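Re: [dumwood-users] Planner waits too long before plate task
Date: 2 July 2026

> We run Dumwood with the Trorell planner on two arms. When the left
> arm has its gripper close to the dish rack, the planner stops and
> waits, sometimes for many cycles. Is this the collision margin, or
> is it the perception node? We did not change the default settings.

Hello,

I had the same behaviour in our lab in spring, so I can tell you what I found.

In our case it was the perception node. The plates stand upright and one behind the other, and from the fixed camera they overlap. The segmenter joined two of them into one object, then split them again in the next cycle. Each time the object list changes, the planner throws away its path and starts again. I counted 308 replans in one log of 3382 cycles, and 197 of them came from the rack only.

Please compare the fixed view with the head view before you touch the margins. Our table with the rack, fixed views first and the head view last:

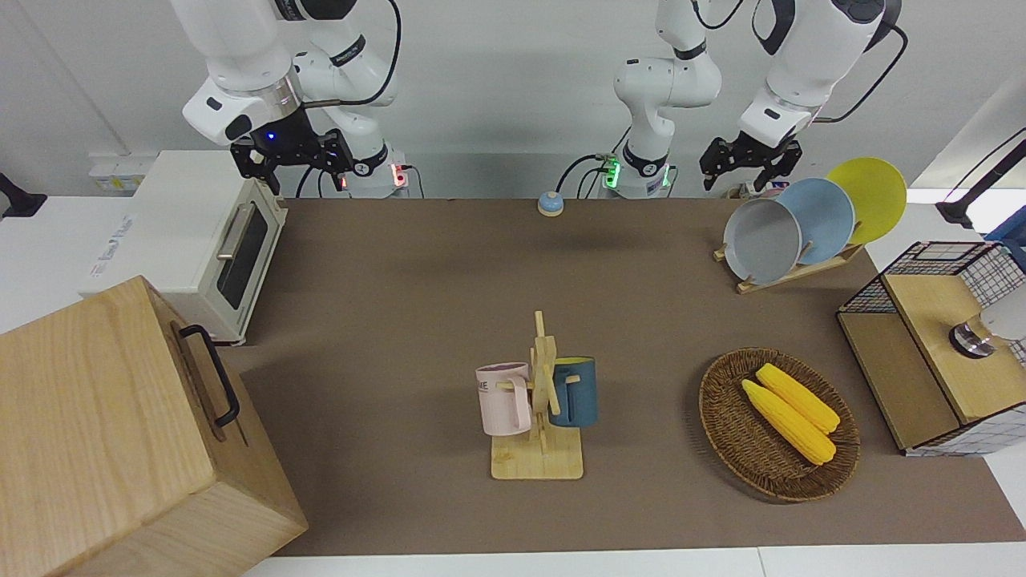
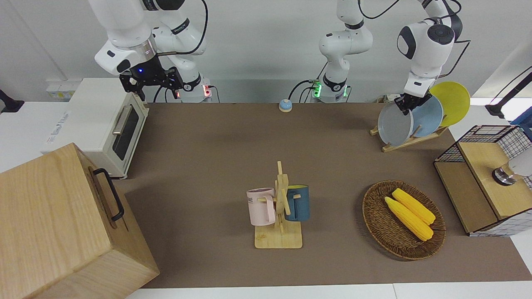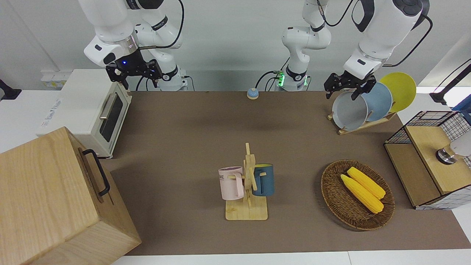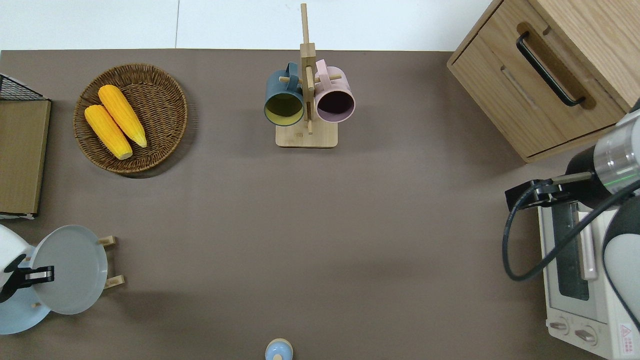

What helped us was to give the head camera more weight for any object inside the rack region, and to keep an object identity alive for a few cycles after it is lost. Both are in the Birker config file, under the tracking section. The names of the keys are not very clear – I had to read the source to understand them.

I also tried a smaller collision margin, and I do not recommend it. The waiting became shorter, but the paths passed too close to the wooden pegs for my taste.

There is a patch from the Engelhardt branch, number 445, which makes the replan trigger less sensitive. It should be merged in September. Could you send the planner log with the debug level on? Then I can check if your pattern is the same as ours.

Best regards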